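How to Get a Red Wine Stain, or Nearly Anything Else, Out of a Tablecloth

First, stop rubbing. I know you're rubbing. Everyone rubs, usually with a paper napkin that has a turkey printed on it, and now you have a wider stain with bits of turkey in it.

What you need:
Cold water
White vinegar
Dish soap, the plain kind
A stack of clean white rags
A big bowl
Patience, or a podcast

Step 1. Blot. Press a dry rag straight down, lift, turn to a clean bit, press again. Keep going until the rag comes up more or less the color it went down.

Step 2. Put the stained part over the bowl, face down, and pour cold water through the back. You want to push the stuff out the way it came in. Hot water can set some stains for good, gravy and egg in particular, and then you own a patterned tablecloth.

Step 3. Mix 3 spoons of vinegar and one of dish soap into a cup of cold water. Dab it on, wait 5 minutes, rinse. Do it again if you need to. You will need to.

Step 4. Wash as the label says. Check the spot while the cloth is still damp, and if you can see so much as a ghost, go back to Step 3. The dryer is where faint stains become family heirlooms.

My aunt's neighbor in Drorkbridge swears by salt. I have tried salt. It soaks up a fresh puddle nicely and does nothing whatever for last Tuesday's.

A few other offenders:

Candle wax: let it harden, scrape with a dull knife, then lay a paper towel over it and use a warm iron. Move the towel often.

Coffee: same as wine, with less shouting.

Cola and fruit juice: cold water right away, then the vinegar mix. These can dry almost clear and turn brown months later, generally when your in-laws are visiting.

Turmeric: dry the washed cloth in strong sun. If that fails, dye the rest of it to match.

Silk, wool and anything with hand stitching should go to a cleaner. So should anything your grandmother made, even if she's very relaxed about it.

Comments

Oksana Pavliuk: Does the vinegar mix work on beet? I have beet.

Reply from the author: It does, but plan on three or four rounds. Test a corner of the hem first if the cloth is colored. 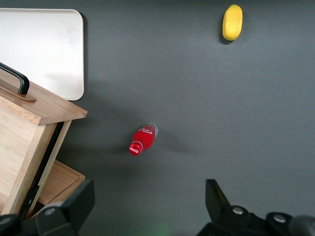 And rinse the vinegar out well between rounds, or the whole dining room will smell like pickles until January.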